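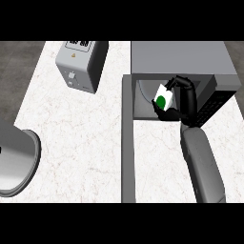

Practice Kitchens

At Clarmont, the robots learn to cook in kitchens made of numbers. The marble is a texture file. The microwave is a set of hinges, weights and friction values, and its door can be swung open thousands of times without wearing out.

The group, led by Glenys Dawber, has spent two years on a method called Grindeck. The question behind it is simple enough. If a robot arm practices only in simulation, how much real practice does it still need before it can do the same job on a real counter?

The usual approach is to randomize everything: colors, lighting, the position of the toaster, the weight of the box. Grindeck randomizes less. It looks at the attempts that went wrong and builds new kitchens close to those. If the gripper clips the front of the microwave on the way in, the next batch has slightly narrower openings and slightly wider boxes.

"We used to throw away the failures," Dawber says. "Now they decide what we build next."

The box is a hard case. A microwave cavity leaves little room for a gripper with jointed fingers, and a box held at a tilt needs more space than one held level. The open door also takes away part of the counter the arm might otherwise use.

For the main test, the team generated 1165 kitchens and trained one policy on all of them. A second policy got the same number, made the old way. Both then moved to a real arm in the Plistolach building and were given 491 trials each. The Grindeck policy needed 36 real demonstrations to match what the other one reached with more than twice that.

Lionel Dawber, Glenys's brother, wrote the physics code, which the group calls Wragg. He is careful about the result. Rigid objects behave well in Wragg, he says, but soft packaging does not, and a bag of rice is still a poor copy of a bag of rice. Lids are somewhere in between.

The team plans to release the kitchens in March, along with the failed attempts. Work on a two-armed version has started - the first task is holding a pot steady while the other arm stirs.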